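Folding With Brândușa Ilie: A Morning of Sweaters, Strong Coffee and One Very Full Closet

I'd been meaning to sit down with Brândușa Ilie ever since a reader wrote in to say that her winter knits lived in a heap on a chair and could I please find someone who knows what to do about it.

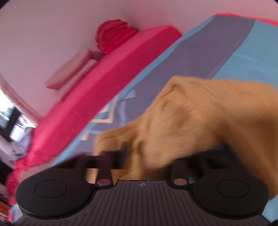
Brândușa has spent 28 years around knitwear, first as a finisher in a little mill shop called Guérin and now out of her own house, where she mends, washes and stores other people's sweaters (and has opinions about all of them!). I showed up a little after nine with a tote bag of my own sorry cardigans and she had the first one out and inside out before I'd gotten my coat off.

"Who hung this up?" she asked. I said I did. She looked at me for a good long while and then went to put the coffee on.

So, rule one, no hangers. "A knit is heavy and it's lazy," she told me. "You hang it up in October and by March it has shoulders like a football player." She'll make an exception for a thin cotton cardigan, but anything with weight to it gets folded, and she does her folding on the bed. I asked why she didn't use a table, and she laughed and said her table is covered with buttons and mail, like everybody's.

"Also the bed is the right height for my back, and it's soft, so I can push the air out. And if the bed is covered with sweaters at night I can't go to sleep until they're put away. It's a good system."

Her fold is nothing fancy. Face down, smooth it with your hands, one side in toward the middle with the sleeve laid straight down, same thing on the other side, then up from the bottom in thirds. I had always done halves, and I told her so a bit defensively. Halves are fine too, she said, if you have deep shelves, but with thirds you don't get that hard line across the stomach. She made me do it three times on the same cardigan. My third one was pretty good, if I do say so myself, until she picked it up and gave it a little shake and a sleeve fell out.

Turtlenecks get their necks folded back behind them. Chunky cables get rolled, loosely, or left in one big soft fold on the top of the pile. Blankets she treats just like sweaters, only bigger, and she likes a second person on the other end. That used to be her neighbor Gregor Gourlay, who apparently pulls too hard. "He's a sailor, he thinks everything is a sail," she said. These days she does them on her own.

We got onto the subject of color somewhere in the second cup of coffee. I had noticed that nearly everything I own is gray, and she is firmly in favor of camel. "Camel goes with the dog, it goes with the couch, it goes with toast crumbs," she said. She told me about a camel coat-sweater she finished at Guérin, a special order, with more than 400 hours in it by the time it left the building. The customer wore it to a wedding and brought it back with gravy on the cuff. Did it come out? "Of course it came out. Cool water, and I didn't rub. People rub!"

Moths came up too, naturally. She doesn't trust cedar all by itself, and she doesn't trust lavender at all, though she likes the smell. What she does trust is washing things before they go away for the summer. She uses a plain wool wash, lets everything dry flat on towels, and then it goes into cotton bags with a tie. She sews those herself out of old pillowcases. There were 31 in the closet when she last went through it, and she writes on each one in laundry marker so she doesn't have to dig. One just says "GOOD BLUE." Another says "Fabrice, elbows," for Fabrice Delaunay, who goes through elbows at a terrific rate and has been sending her the same pullover for years.

I asked her how long all of this should take a normal person with a normal amount of sweaters. She thought 30 minutes was plenty, with the radio on. It took me most of the morning, but I was taking notes and eating her walnut cake, so I don't think that counts.

Before I left I asked if she ever just throws one on a chair. She said of course she does, there's a chair in the hall for exactly that, and it's allowed to hold two. A third one means somebody has to go and fold.

I have since picked out a chair. It's holding five at the moment, plus a scarf, and I'll get to them after supper. If you've got questions for Brândușa, leave them in the comments and I'll bring them along next time. She's promised to show me how she darns a heel, and I've promised to bring the cake.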